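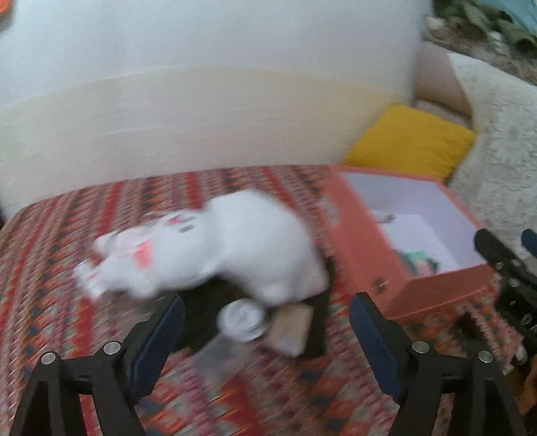

A white plush toy and an open orange box on the patterned cloth, with the hand-held grippers in front, at the Plirnen open day in Ballari.

Plirnen opened its doors to the public in November and 206 people came to see how household tasks are taught to robots. The visit was free and it lasted from nine in the morning until the evening, with a short break for lunch.

The company works in Ballari with a team that prepares training material for robot arms. The people of the team do ordinary tidying work with grippers held in their hands, and the movements are recorded. Later the recordings are used for teaching the arm to do a similar task by itself. Until now the team has collected 1328 recordings of tidying, and 369 of them are with soft toys.

Gleice Evangelista, who guided the groups, explained that soft things are more difficult than hard ones. "A cup has always the same shape," she said. "A toy changes when you press it, so the arm must learn many ways to take it." She asked the visitors to hold the grippers and try to move small objects on a cloth. Many of them needed several attempts, and the children were often more patient than their parents.

In the second room there was a demonstration of a robot arm from Adeleke, a partner of the project. The arm was sorting blocks by size and it worked slowly, almost 2 minutes for each block. A visitor asked if it could be faster. Ms. Evangelista answered that it could, but for the open day the speed was kept low for safety.

Teachers from the Brolurwood school also came with two classes. They received a printed guide with simple exercises about grasping and balance, which they can do in the classroom without any machine.

Plirnen wants to repeat the open day next year and to make the groups smaller, so that everyone has more time with the grippers. Schools that wish to come can already write their names on the list at the reception.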